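Home Forums Workplace New posts Log in
Search this forum Keywords Go

Two arms on the drinks job – what changes for us?
Posted by quiroga_nights, Saturday, July 22, 2023

We're getting a two-armed cell at Rerklow and I'm properly excited. I've done the pouring bench for 16 years and my wrists know it. Has anyone worked next to one?
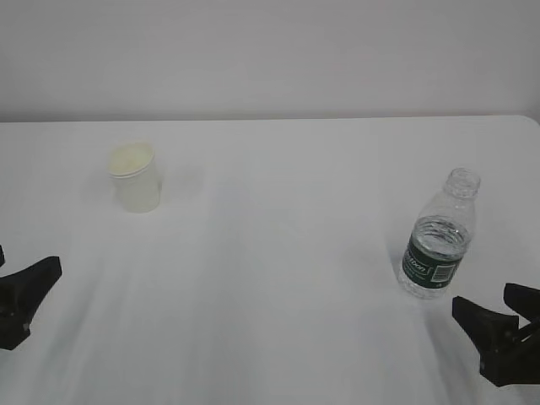

storkis_lad wrote:
Our shift pattern was the big change at Storkis. Fewer of us on the bench, more of us setting jobs up, and I love it! You start noticing daft little things, like how far the cup stands from the bottle and whether the cap's been left off. I used to do all that without thinking.

ronska77 wrote:
Glad it suits you, but we went from 6 on the bench to two. The others got moved to packing and didn't choose it. Same pay, mind you, but worse hours.

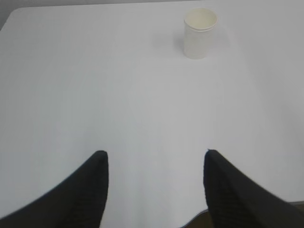
And the training was one afternoon. If Rerklow offers you more than that, take it.

quiroga_nights wrote:
Ouch. We've been promised no moves before December – I'll ask for that in writing. Did your people get any say in the layout?

storkis_lad wrote:
We did, loads! I drew half of ours on the back of a rota.
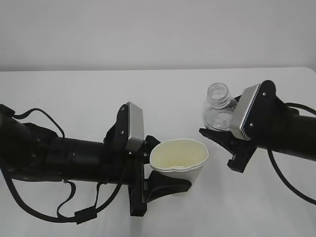 The fitters kept most of it too. Get in early, before the floor's marked out, and ask who is allowed to press stop. On ours it's anyone.

ronska77 wrote:
Ours is supervisors only. I still say that's wrong.
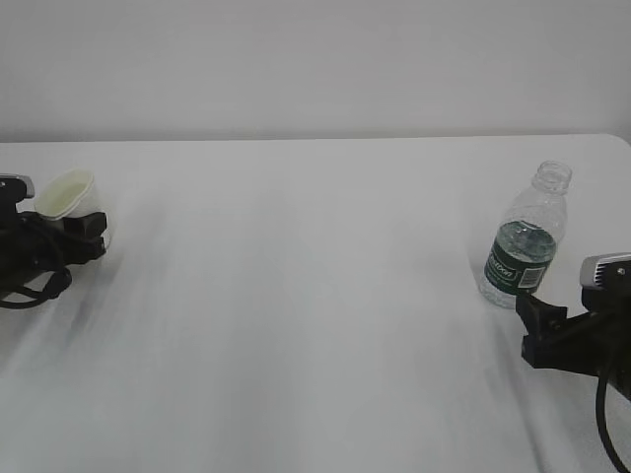
I'll give it this much, my shoulder has stopped aching. Wouldn't go back to 220 pours a shift by hand.

quiroga_nights wrote:
That's more than we do! Right, stop button is going on my list for Monday.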